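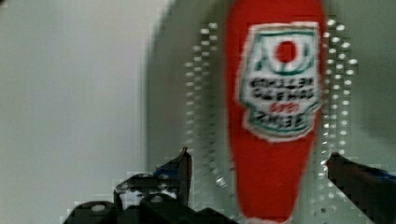 Week 8 of the arm build, such as it is. Finally got the wrist camera feed back after the Brotstead board fried itself in November. Wanted to see what the gripper sees, and what it sees is mostly smear — the ketchup bottle goes blurry right away, and the holes in the pegboard turn into streaks. So either the exposure's too long or I'm swinging the thing too fast. Probaly both.

Knocked the wrist speed down to 50 percent. Tried again.

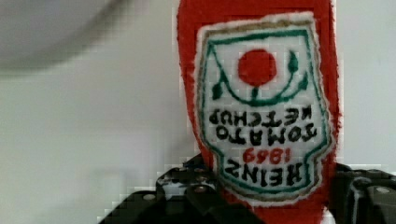

Ketchup, upside down. Label readable now.

Plush is a pain to grip, by the way. It squishes, the fingers keep closing, and my cutoff doesn't know when to quit. Had the current limit at 700 and that was way too much for a soft toy. Still guessing at the right number. Gillum pads are on order, the blue ones I have are fine for now.
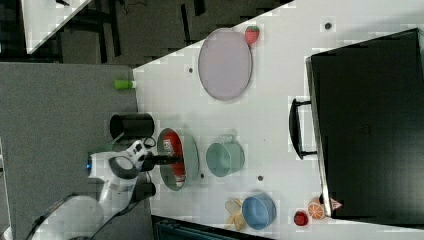

Overhead camera is the other half of this. Needs a new mount, the Prallero clamp sags a little every day and then all my table coordinates are off. The black dots on the table help. I re-run the calibration off those every time I sit down, takes more than 2 tries if the light is bad. 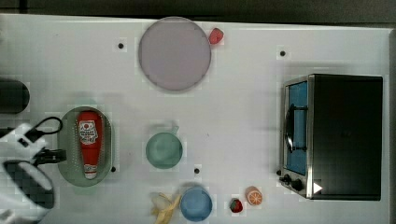

Also the cable. Keeps wandering over toward wherever the gripper's going. Zip ties, yes, I know. Want to try the spring thing from the Nyarko kit first, if I can find wich drawer it's in.

Next up: slower approach, softer close, then the pot and the cup. Not touching the banana yet.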